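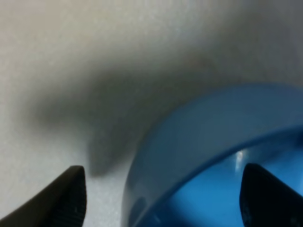
Wrist cam view, fingers open over the rim of the blue bowl

saltbox_34
Trying to pick between two sets of fingers for the Salta arm. The ones in the photo are the black ones with the fine ridges near the tip. The other set is plain silicone pads from Munro. The job is grabbing a plastic bowl by the wall, one finger inside and one outside. I ran 34 grabs with each. Ridged dropped 7, silicone dropped 4. Anyone else compared these?

cmciver
34 isn't enough to separate 7 from 4. Do a few hundred and post again. I did 648 on the bench at Ciltville before I trusted anything.
Calum McIver

gantrydog
Disagree, he's picking fingers for one bowl. What I'd look at is the lighting. You've got a big soft shadow on the table running right up to the rim. If you use the wrist camera to find the edge, that can pull it off.

saltbox_34
I do use it for the edge. Most of the drops were on the shadow side, with both sets.

cmciver
Then you're testing the camera. Lock the pose, run it blind, and compare the fingers that way.

ccheetham
Silicone picks up dust and you'll be wiping it every shift. We went back to ridged at Cosville in November for that reason. Slower close, a bit more force, no complaints.

gantrydog
More force on a thin bowl will bend it.

ccheetham
That rim looks thick to me.

saltbox_34
It's fairly stiff. I'll run both sets blind tonight with the second lamp on and post the counts.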